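Nimivley Two-Arm Recording Bench
Supplied by Drarkmont. Page last revised 02/01/2024.

What you are buying

The Nimivley bench is a table with two arms fixed to it, the cameras to watch them, and the software that saves what they did. You put household objects on the table, an operator drives the arms through a task, and each attempt is stored as one episode. A stack of those episodes is what you feed to your learning system. We sell the bench, the fitting and a starter set of episodes. We do not sell a robot that does the washing-up, and if you have been told that your bench will be one by spring, please ring us before you order.

The starter set

Every bench comes with the kitchen set, recorded on our own demonstration bench. It holds 503 episodes of one family of jobs: pieces of light crockery and plastic ware moved between a basket, a dish rack and a mug tree. The props are cheap and easy to replace, and we would sooner you bought your own than paid us to post them.
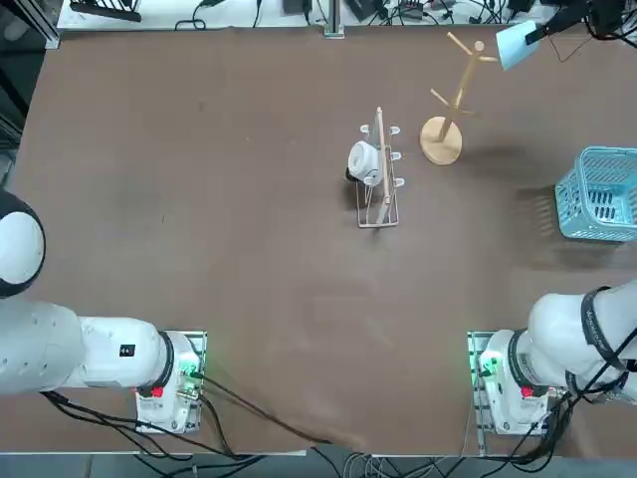
503 is a small number. It will get a policy to the point where it reaches for the right sort of thing on a table that looks like ours. Change the lighting or swap the basket for a deeper one and you should expect it to struggle. Some sellers in this trade quote a success rate on their front page. We have left ours off, as it was measured on our bench, with our props, by people who wanted it to be high.

Customers who have got anything useful out of a single task have mostly recorded 2,000 episodes of their own on top of the starter set. One went to 4,000 and told us the second half helped less than the first. We have no reason to doubt them, but it is one customer and one task, so treat it as gossip.

Why a dish rack

Bevan Hollis, who looks after the recording side here, picked the kitchen props. His view is that a block-stacking set teaches you very little. Blocks are all the same shape and they sit where you leave them. A mug has a handle, and the handle has to end up somewhere in particular. Wire racks are thin and bright and awkward for cameras, and pegs on a mug tree point in several directions, which makes it hard to get by on one memorised movement. A basket has walls the fingers must clear on the way in and again on the way out. 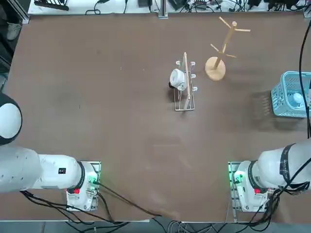 Resetting the table between episodes is the slow part of all this, and it is missing from most sales sheets. Somebody has to put the things back, and put them back differently each time, or your system will learn where the mug was and nothing about mugs. Allow as much staff time for resetting as for driving the arms. If you only have one person, you will find that they start placing the props in the same few spots by mid-afternoon. Bevan keeps a printed sheet of starting layouts and works down it. A copy comes in the box.

We are asked whether failed attempts should be kept. Keep them, and mark them as failed. What you must not do is leave them in unmarked, and that is easily done at the end of a long day. The software asks for a pass or fail after each episode and will not start the next one until it has an answer. People complain about this. It stays.

Camera views

The bench records from a raised view over the arms, looking down the table, and from a fixed view at the side. The raised view takes in most of the working surface and the two arm bases, but it can lose sight of the fingers when an arm reaches across something. The side view is there for the moments when you need to see what the gripper is doing inside a container.
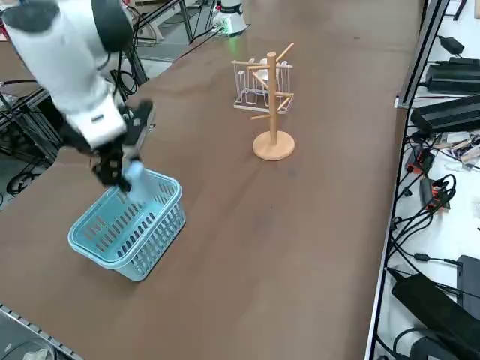
Do you need both? For sliding things about on a flat table, probably not. For anything that goes into or comes out of a basket, we would say yes, though we would also say that extra cameras are the easiest thing in this business to oversell. Each one is another stream to keep in time with the rest, and a view that is a fraction late does more harm than a view you never had. Buy the side camera if your task has walls in it. If you are not sure, start without and add it later; the price is the same.

Cabling

Leave room behind the bench for the electronics. Power supplies, adapters and leads need a shelf of their own, and the shelf fills up. We fit cable ties on delivery day, and by the following month most sites have undone half of them. Check that no lead can snag when an arm is at full reach, and check again whenever you move anything. A lead that wanders into view is a nuisance to the camera too, and your system may decide that it matters.

The Layug cable tray is offered as an extra. It is tidy. It is also dear for what it is, and a length of trunking from any hardware shop will do. 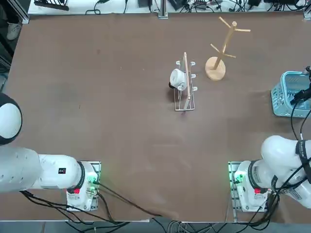 What it will not do

It will not tell you whether your data is any good. The Pesden viewer, included with the bench, lets you play episodes back side by side and sort them by length, and that catches the worst of it: the operator who paused to answer the phone, the attempt that was over before it began. Past that point you have to train something and try it on a table it has not seen. We know of no short cut, and we have been offered several.

It will not make two arms worth having if your job only needs one. Plenty of the episodes in our kitchen set use a single arm while the other stays out of the way. If your work looks like that, ask for the one-arm bench and spend the difference on operator hours.

Ordering

Benches ordered after the December price change are quoted with fitting and 2 days of operator training. The starter set is supplied on a drive with the layout sheet. Returns are accepted if the bench has not been drilled, painted or cut down to fit through a door. Please measure the door.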